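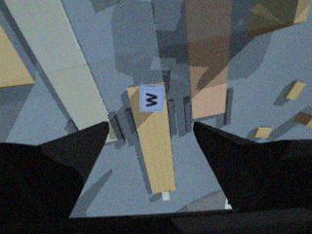
4. Checking the wrist view in simulation

Complete this section before running any grasp on the bench arm. It assumes the Prokside arm model is installed (section 2) and the gripper is calibrated (section 3). No hardware needs to be powered.

4.1 Load the test world

1. Start the simulator and open the Brestlow block set.
2. Set the random seed to 1539. All results quoted in this guide use that seed.
3. Let the blocks settle. Physics must report zero contacts in motion before you continue.
4. Select the wrist camera as the active view.

Note: The block set mixes long planks, small blocks and lettered squares. Do not delete the small pieces to speed up loading. They are there to catch grasps that clip a neighbor.

4.2 Position the gripper

1. Send the command OPEN 100. The value is a percentage of full travel.
2. Jog the wrist until the target block stands between the two fingers with clearance on both sides.
3. Rotate the wrist to match the long axis of the block. A small lean is acceptable at this stage.
4. Look for pieces lying on top of the target. If a lettered square or any other block overlaps it, choose a grasp point on the bare part of the wood.
5. Save the pose under a new name. Do not overwrite HOME.

CAUTION: Jogging in simulation does not enforce the bench limits. A pose saved here may be out of reach on the real arm. Run the limit check in section 5 first.

4.3 Set the shadow threshold

The segmentation step reads dark shadow bands as block edges if the threshold is too low.

1. Open the vision panel and turn on the edge overlay.
2. Start with a threshold of 43.
3. Raise it in steps of 3 until the overlay follows the sides of the target and ignores the shadow strip next to it.
4. Write the final value in the build log.

Note: If the overlay also traces the black fingers, the gripper mask is missing. Reload it from the Nicholas tools folder and repeat from step 1.

4.4 Dry run

1. Load the saved pose and run CLOSE with the force limit set to minimum.
2. Check the contact report. Both fingers must register the target and no other object.
3. Send OPEN 100 and return to HOME.

If only one finger registers, repeat 4.2 from step 2. If a second object is listed, choose another grasp point.

Revised Jan 16, 2026, N. Raudsepp. Threshold procedure checked by G. Dumlao on the Zasemance workshop machine.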